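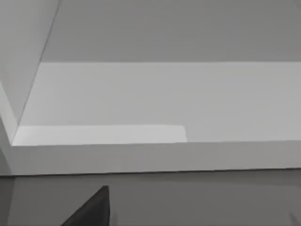 Jocelyn Baluyot 留言说，她在家里录示范录了快一个月，手越来越顺，录出来的东西反而越来越没用，训练那边老是退回来，退的理由还只有一句“太像了”，她想问问到底怎样才算不像，是不是每次都得故意录歪一点。

Jocelyn，别故意录歪！我刚开始也这么干过，故意在半路拐个弯，好让轨迹看着“丰富”，结果机器老老实实把那个拐弯学了去，去拿个杯子都要先往左边晃一下，像在跟谁打招呼。后来我花了两个晚上把那些拐弯的全挑出来删掉，眼睛都花了。

你这个问题我想了想，一句两句答不完，干脆把我这边攒下来的小窍门都写出来吧。我是在自家厨房桌子上录的，用的是Momelura的仿真厨房，手里握一个Cinero的手柄，屏幕里那只夹爪跟着我走。写的都是家里一个人录的情况，你们单位里有整间屋子、有人轮班的，有些地方可能用不上，挑着看就行。

先把“不像”说清楚

训练那边说的“太像”，多半是说起点太像。你想啊，每次录完按复位，夹爪回到同一个地方，杯子回到同一个地方，你的手也习惯了，闭着眼都能录下来。这样录一百条和录一条差不了多少。

要变的是开头。动作本身照你平常最自然的做法来，该直走就直走，该放下就放下，变的是夹爪从哪儿出发、东西摆在哪儿、从哪个方向看过去。我现在的习惯是给夹爪定五个出发点：高一点的、低一点的、偏左的、偏右的，再加一个特别靠近台面的。最后这个好多人不爱录，嫌别扭，手指头几乎贴着柜子，画面里除了大块的面什么都没有。可是机器真到用的时候经常就会把自己弄到这种位置去，它要是从来没见过，就愣在那儿不动了。

所以靠得近、看着没什么内容的开头，一定要留一些。我以前剪片子的毛病犯了，总觉得画面里没东西的那几下是废的，给剪了，剪完还挺得意。Issa Majali看了我交上去的一批，回了我一句：你把它找路的那段全剪没了。

好吧，他说得对。

灰色场景别急着换

Momelura默认的那套场景是灰的，台面是灰的，墙也是灰的，没有木纹没有瓷砖，光秃秃一片，深一块浅一块。新来的人都想第一时间把它换掉，觉得丑。我劝你先别换。

灰的有灰的好处。没有花纹的时候，你全靠边线和明暗来判断远近，台面的前沿在哪里、竖的那一面从哪里开始，看得特别认真。等你在灰场景里录顺了，再到有贴图的场景里去，手会稳很多。反过来就不行，我是先在漂亮厨房里练的，那套场景叫Robles，柜门上连把手的反光都有，结果我一直在偷偷拿台面上的花纹当尺子用，自己都没发觉！换到灰场景第一天，夹爪老是往台面里扎，录一条废一条，气得我去把冰箱擦了一遍。

录灰场景有个小办法，先别急着干活，把夹爪慢慢往前伸，伸到指尖和台面前沿在画面里对上，停一停，心里记住这时候手柄在什么位置。再往后退。来回做几遍，距离感就有了。这几遍不要录进去，就是热身，跟揉面之前先搓搓手一个意思。

另外屏幕亮度要调好。灰的和灰的挨在一起，屏幕太亮就糊成一片，台面和前面那个竖面的分界都找不着。我是把窗帘拉上一半，屏幕调到比平时暗一点，白的地方不刺眼，深灰和中灰还能分得开。晚上开着顶灯录的时候要再调一次，顶灯会在屏幕上照出一道白，正好盖在你最想看清楚的地方（我家就是这样，后来换到桌子另一头坐，好了）。

桌子和椅子

这个该写在最前面的，想起来了就写在这儿。

桌子上垫一块湿毛巾拧干了铺平，手柄的底座放上面，不会滑。防滑垫当然也行，我买过一块，味道太大，放阳台晾到现在还有味儿。毛巾要选薄的，厚毛巾软，手柄按下去会往一边倒，画面里的夹爪就跟着点头。

椅子不要带轮子。我知道带轮子的舒服，可你往前探一点身子它就往后溜一点，手臂跟着伸长，动作末尾总会拖出一截。我有一批示范每条最后都往回缩一小下，找了好久原因，最后发现是椅子。把轮子卡死也可以，我那把的卡扣断了，就从饭厅搬了把木头的过来。

胳膊肘一定要有地方搁。拿本厚书包上布垫在肘下面，高度和手柄齐平。菜谱大全特别合适，我那本反正也不怎么翻了。

水杯放到不握手柄的那只手那边，而且放低，放凳子上。我泼过一次，手柄没事，键盘没救回来。

手的事

握松一点。新手都握得太紧，握紧了手会抖，抖都录进去了。有个土办法，握手柄的手心里夹一张纸巾，录完一条看看，要是纸巾捏成团了就是太紧。我录上一阵子就会不知不觉又捏起来，所以隔一会儿就夹一次纸巾查一查。

快慢要匀。拿东西之前放慢大家都知道，可是放下之后一松手就嗖一下缩回来，这个毛病很多人都有，包括我。缩得太快，机器学了以后会在松手的同时往后抽，东西跟着就倒了。我给自己定的规矩是松开以后数四下再走，嘴里小声数，家里人听习惯了。

有人会问数四下会不会太久，录进去一段不动的画面多浪费。我的经验是停顿放在有道理的地方就没关系，夹住以后停一停、松开以后停一停，都有道理。没道理的停顿是你走到一半忽然想起锅里还炖着东西，愣了那么一会儿。这种要删，机器分不出你是在等杯子站稳还是在想排骨。

所以录的时候灶上别开火。这条是认真的，跟安全也有关系。

手酸了就停，别硬撑。手酸以后录的那些我后来回头看，十有八九要删，等于白酸了一场。歇的时候甩甩手，去晾晾衣服，或者把明天的菜择了。我发现择豆角特别好，手指头换了一种动法，回来再握手柄就松快了。剥蒜不行，剥完蒜手柄上全是味儿。

哪些算废，哪些别扔

这个Jocelyn没问，可是我猜她下一个就要问。

我从搬进现在这个厨房开始算，到写这篇为止录了952条，其中自己扔掉112条。扔得算多还是算少我不知道，Octavio Benítez说他扔得比我狠，Kerttu Hämäläinen几乎不扔，只是另外放一个文件夹。我现在偏向Kerttu那边的做法，硬盘又不贵，扔了就真没了，谁知道以后用不用得上。

我直接扔的是这些：录到一半有人叫我、手柄断线、软件卡住以后夹爪一下子跳到别处去的。跳的那种最要命，画面里前一刻还在台面上方，后一刻就到柜子里面去了，机器要是学了这个还得了。

留着但是分开放的：碰了一下又救回来的。比如去夹杯子的把手，第一下没夹上，把杯子推歪了一点，退回来再夹，夹上了。我以前见一条删一条，觉得丢人。后来才明白这种是宝贝，机器也会推歪，它得看过别人推歪以后怎么办。可是要注意，不能全是这种，不然它以为推一下是必须的步骤。我现在是顺其自然，碰上了就留，不去演。

演出来的失误特别假，你自己回放就看得出来，手还没碰到就已经在准备往回退了。

还有一种我拿不准，就是动作没毛病，可是走得特别绕。为了躲一个其实根本碰不到的柜门，绕了个大圈。我现在看心情，绕得自然的就留着，绕得我自己都看不下去的就挪走。谁有更好的标准请告诉我！

起名字

哎，起名字这个事我吃的亏最多。

开始我把文件叫“杯子好的”“杯子好的新”“杯子最后”“杯子真的最后”。别笑，你们的电脑里肯定也有。到要交的时候我坐在那儿一个一个点开看，看得想哭。

现在的规矩很简单：做什么、从哪个出发点、在哪个场景，三样，按这个顺序，中间用短横连着。好不好不写进名字里。好不好是会变的，今天觉得好的，下个礼拜看又不好了，你总不能跟着改名字。好不好我写在Fotum里面，它有个备注栏，能打勾能写字，录完一条随手写一句，写得很随便，“有点抖”“松手早了”“猫叫”。

随手写这个一定要当场写。我试过攒到晚上一起写，一条都想不起来，全写成了“还行”。

出发点的叫法要从头到尾一样。我有段时间“偏左”和“左边”混着用，整理的时候当成两样分开了，数来数去偏左的老是不够，又补录了一批，补完才发现早就够了。拿张便签把叫法写上贴在屏幕边上，别嫌傻。

日期我不往名字里写，电脑自己会记。可是搬文件的时候日期有可能变掉，所以每次录完一场我会在本子上记一笔，纸的本子，就挂在冰箱旁边记买菜的那本。现在翻开看，鸡蛋、葱、洗洁精、抽屉那组录完了、酱油，挺热闹的。

东西怎么摆

前面说了要变开头，夹爪的出发点说完了，再说东西的摆法。

软件里有个随机摆放的按钮，很多人一路按到底。我不太喜欢全靠它，它摆得太匀了，东西总是离边远远的，客客气气地待在中间。真正厨房里的东西哪有这么懂事的，杯子就爱靠墙，勺子就爱卡在角落，盘子有一小半悬在台面外边等着掉下来。

所以我是随机摆放录一阵，再自己动手摆一阵。自己摆的时候我会先看一眼我家的台面，照着现在的样子摆。这招真的好用，早上看是一个样子，做完饭看又是一个样子，根本不用动脑子想。吃完晚饭还没收拾的时候去抄一遍，摆出来的场面最难也最像真的（而且给了我一个晚点再洗碗的正当理由）。

靠墙的要多录。夹爪张开以后有一边手指会先碰到墙，你得斜着进去，这个斜的角度只能靠手去找。靠墙角的更难，我建议先把靠一面墙的录熟了再碰墙角，不然一晚上都在跟墙角怄气。

靠台面前沿的也要录，小心别把东西往外推。从上面下去，别从后面绕。

高的和矮的不要在同一场里混着录，手会搞混高度。我是一场只录一种高度，下一场再换。有人会说这样就不随机了，可是顺序交上去以后训练那边会打乱的，你自己录的时候怎么顺手怎么来。

空台面也录几条。就是台面上什么也没有，夹爪过去，停住，退回来。听着像在偷懒，可是总得有人教它没东西的时候别乱夹。我家那位站在后面看我录这个，看了半天问我在干嘛，我说我在教它什么也不干，他说这个他也会。

看回放

录完不要马上看。刚录完脑子里全是手感，看什么都觉得好。去倒杯茶，把碗洗了，回来再看，一下子就能看出毛病来。

看的时候先快放一遍，快放能看出走得绕不绕。再挑几条正常速度看，重点看合上手指那一下和松开手指那一下。中间走路那段扫一眼就行。

手指在画面里只露出一点点尖的时候要格外留神，你凭着手感知道它在哪儿，回放的时候光看画面却不一定知道。如果你自己看回放都说不出手指离台面还有多远，机器也难。这种时候我会把镜头挪一挪再录几条，原来那几条也留着，不挪镜头的和挪了镜头的放在一起交。

还有一个笨办法，把回放的声音关了看。我有个坏习惯，录的时候会自言自语，“往下往下，好，夹”，带着声音看回放会被自己说服，觉得真的夹上了。关了声音再看，咦，没夹上。

让别人看也好。我偶尔发给Kerttu看，她从来不夸人，只会说哪一条她看不懂。看不懂的那条一般就是有问题的。

保养手柄

Cinero这个手柄本身挺皮实，就是扳机那里容易进面粉。别问我怎么知道的。

进了面粉不要用湿布，一湿就成浆糊了。用干的软毛刷，刷油的那种硅胶刷不行，要真的软毛，旧化妆刷最好。刷的时候扳机朝下，让粉掉出来，别朝上往里捅。

握把上的手汗，用拧得很干的布擦，擦完晾一晾再用。酒精我没敢用，怕把那层涂的东西擦掉。

线不要绕得太紧。我以前收工的时候把线一圈圈缠在手柄上，缠得可整齐了，后来插头那一头开始接触不良，录着录着画面就定住。现在是松松地挽一个大圈，用面包袋上那种小夹子夹住，挂在柜门里面。

每场开始前做一次归零，软件会问你要不要，千万别顺手点跳过。归零的时候手柄要放平，我家桌子有点斜，在一条桌腿下面垫了折起来的纸板。归零没做好的话，你松开手它还在慢慢往一边漂，很慢，慢到录的时候觉不出来，回放一快放，好家伙，一直在漂。

答几个人的问题

Amado Dalisay问抽屉怎么录，他说夹爪总从把手上滑下来。我猜你是拉得太早，手指还没完全合上就开始往后走了。合上，数四下，再拉，拉的时候走直线，别往上提。一般人在家拉抽屉会顺手往上提一点点，自己不知道，真抽屉有点松，提一下没事，仿真里的抽屉不认这个。另外推回去的那一半也别忘了录！我看过好几个人交的抽屉，全是拉开，没有一个关上的，机器学完以后厨房跟遭了贼一样。

推的时候用合拢的手指推，别张着，张着容易卡在把手后头出不来。

还有人问一天录多久合适。我答不了，看人。我自己是早上录一场，下午有空再录一场，晚上只整理不录。晚上录的东西我第二天总是看不上。十二月那阵子家里人多，我有好多天一条都没录，回来以后手生了，头几条全放到练习文件夹里去了，这也没什么，练习文件夹就是干这个用的。

左手能不能录？能啊。要在备注里写清楚是左手，轨迹的弧度不一样。我试过两只手换着录，左手笨是笨，可是笨出来的路线和右手真的不同，训练那边还挺喜欢。Jocelyn你可以试试这个，比故意录歪强多了。

有位没留名字的朋友问，能不能拿孩子当帮手，孩子玩手柄比大人溜。能帮，也要看着点。孩子手是真快，反应也好，可是录上几条就开始玩花样，把杯子摞起来，把勺子往外扔，乐得不行。我侄女录的那些我单独放着呢，舍不得删，也没敢交。

补几条零碎的

录之前把手机翻过来扣着，震动也关掉，放桌上一震，手柄跟着麻一下。

剪指甲。指甲长了按扳机会斜，按不到底，手指合不严。

眼镜擦干净，听着像废话，我有一回把镜片上的一点油当成了台面上的阴影，绕着它走了半场。

保存的时候看一眼硬盘还剩多少地方。软件满了不吭声，照样让你录，录完了文件是空的。我现在每场开始前先看一眼，看完再归零，顺序固定了就不会忘。

备份放两个地方，其中一个别在厨房里。厨房有水有火有油烟，还有人拿着汤走来走去。

换任务之前把上一个任务的收尾做完，名字改好，备注写好，再开新的。半截放着去开新的，过几天回来你会完全不认得自己写的什么。我本子上现在还有一句“第二组那个要反过来”，哪个第二组，反什么，想到现在也没想出来。

录完关软件之前先把夹爪停回高处。下次打开它会从上次停的地方开始，要是停在柜子里面，一打开就卡着，得重新载入整个场景，等的那会儿够烧一壶水了。

10月4日补记：Octavio来信说，他那边归零之后还是漂，桌子也垫平了。Octavio，你看看手柄旁边有没有放带磁铁的东西，冰箱贴、磁吸的刀架都算。我自己那次就是旁边搁了个磁吸的计时器，拿走以后就不漂了，是不是这个缘故我不敢打包票，你先挪开试一场，回头告诉我。Jocelyn要的那张出发点便签，我重新抄一份干净的，抄好了贴到下一篇里。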